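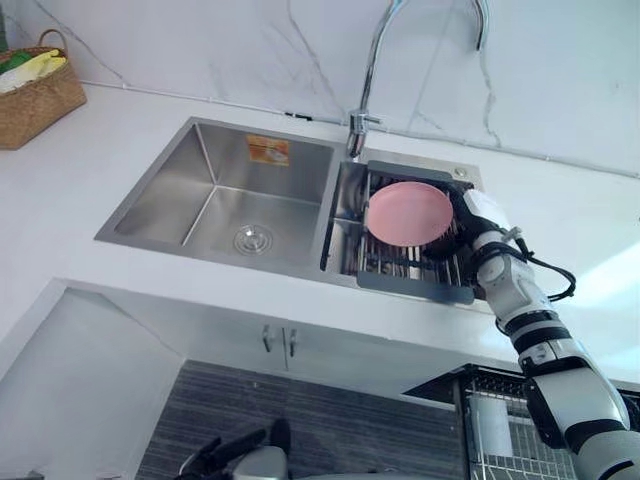

Figure 3. Plate handling at the double-basin sink. The right arm holds the plate over the drainer insert; the left arm carries no object.

4.2 Handling rules for wet-area tasks

The sink tasks were governed by a separate set of rules from those used for the table and shelf tasks. The general rules (Section 4.1) limit arm speed near people and fix the order in which the arms may be powered. They say little about water, hard edges or ware that can chip, and in the first round of trials operators filled these gaps in their own ways. Two operators released plates from different heights and a third lowered them until the motor current rose. Records made under such mixed habits are hard to compare, and the damage log could not be traced to any one cause. The wet-area rules were written in September, before the second round, and were applied without change to the end of the study.

Rule W1 concerns the state of the sink. Both basins must be drained before the arms are enabled, and any removable insert must be seated flush with the rim. An insert which rocks under hand pressure is to be reseated. The operator records this check on the session sheet; the session may not be started by the same person who set up the sink.

Rule W2 concerns the grasp. A plate is to be held at the rim, with the fingers curled over the edge and the plate supported against the palm, as in Figure 3. Fingertip pinches are not allowed for any item wider than the palm. The rule was taken over in part from the Mutedon handling notes, which permit a pinch grasp when the item is dry. We dropped that exception. The state of a surface cannot be judged with confidence from the head camera, and an operator who has to decide it for each item will sooner or later decide it wrongly.

Rule W3 concerns the path. The held item must cross the counter edge and the sink rim with a clearance of at least 25 mm, and must not pass over the tap. Where the spout stands between the basins, transfers from one basin to the other are made in front of it. Lowering begins only when the item is above the insert. If contact is felt before the expected height, the arm stops and withdraws along the same path – it does not search for a new position by sliding.

Rule W4 concerns the idle arm. During a single-arm task the other arm is held low and clear of the sink, with its gripper open and empty. In the first round the idle arm was often left above the counter, where it entered the working space of the active arm and had to be moved by hand. Parking it lower removed this problem but placed it nearer to the cabinet doors, so the doors are to be kept closed throughout the session.

Rule W5 concerns cables. Each external cable must have enough slack for full wrist rotation, and its loop must stay on the outer side of the forearm. The loop is checked at both ends of the wrist range before the first grasp. Tape may not be used to shorten it.

The rules were tested in 114 sessions at the Riis and Dusach sites, all run with the Loltine control software. Of these, 87 were completed without a breach. The remaining 27 contained at least one, and in 15 of them the breach was of W3, most often a path that came too close to the rim on withdrawal. Breaches were marked from the session recordings by two reviewers, F. Keogh and Y. Ngau, who worked apart and settled differences afterwards. Neither had acted as an operator.

Two points on the wording should be noted. First, W3 gives a clearance but does not state from which part of the item it is measured. The reviewers took it to be the lowest point of the item or gripper, whichever was lower, and we recommend that later versions say so. Second, W4 assumes that the idle arm is not needed to steady the insert. At the Dusach site the insert was lighter and tended to shift, and operators asked to use both arms. These requests were refused for the sake of comparison between sites. A two-arm form of the rule would need its own limits on the distance between the grippers and on the force applied to the insert.

The rules do not cover running water, hot ware or glass. They also assume that no person reaches into either basin while the arms are enabled. Shared use of the sink falls under the general rules and is treated in Section 4.3.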